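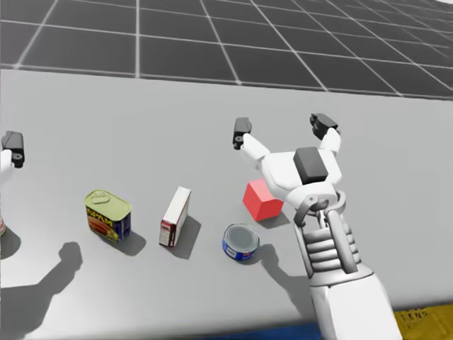 The shortlist for our autumn reading group closes soon, and the biographers are winning again. Members have put forward five lives of dead statesmen, one of a living economist, and a history of the postal service in which the author mostly discusses his grandfather. I blame the covers. A serious biography arrives with an oil portrait and a subtitle promising that somebody invented the modern world, and the rest of the table doesn't stand a chance. If you set a Spam can, a white cardboard box, a short tin with a blue label and a red cube in a row, you'd reach for the Spam, for much the same reason you reach for the fat book with the famous name. You know what's in it. Matúš Hrnčiar's *The Clerk of Lodska* is the white cardboard box, and I'd like to make a case for it.

**The book**

Lodska is a river town with a district court, a grain market and, for most of the period Hrnčiar covers, two governments that each believed the other had resigned. The clerk of the title kept the court's register through all of it. He wrote down who sued whom, over which goat, and under which set of laws, and when the laws changed overnight he ruled a line across the page and carried on underneath.

That's the plot. It runs to 223 pages before the notes, which in political biography counts as a pamphlet. Hrnčiar spent years with the registers and has the good manners not to tell us about his bus trips to the archive. He does have opinions about ink. You can skip those, though I didn't, and I now have opinions about ink as well.

The best chapter concerns a boundary dispute between the Polat family and the parish, which went on so long that both sides ended up represented by the children of their original lawyers. Hrnčiar lets it unroll at its own pace. A judge dies. A fence is moved at night, then moved back. The clerk, who plainly favours the Polats, never says so, but his handwriting gets noticeably neater whenever they win. I've read whole shelves on judicial temperament that taught me less.

Sinan Gökçe's translation is dry in the right places. He leaves the legal terms alone where English has nothing to offer and doesn't stop to apologise. There's a short glossary at the back, including an entry for a type of fine payable only in candles.

**Grumbles**

The middle sags. Between the second change of government and the flood there are 20 pages on the reorganisation of the tax districts, and I believe the author enjoyed them. The maps are printed in grey on slightly darker grey. There's no index, for which the publisher, Toltent, should be made to sit in a corner. A book about a man who indexed everything deserved one.

Hrnčiar also has the biographer's habit of telling us what his subject "must have felt" while looking out of windows. The clerk looks out of a great many windows. My guess is that he was checking the weather.

**Getting hold of it**

Sesteck Books on the high street has it in paperback and will put a copy behind the counter if you mention the group. The library has one copy and it's currently with me. I'll bring it back once I've finished the notes.

Votes for the autumn list can go in the box by the door or by reply to this newsletter. One vote each, please. Last October we received 75 votes from a group that fits comfortably in my lounge room, and the life of the living economist did suspiciously well.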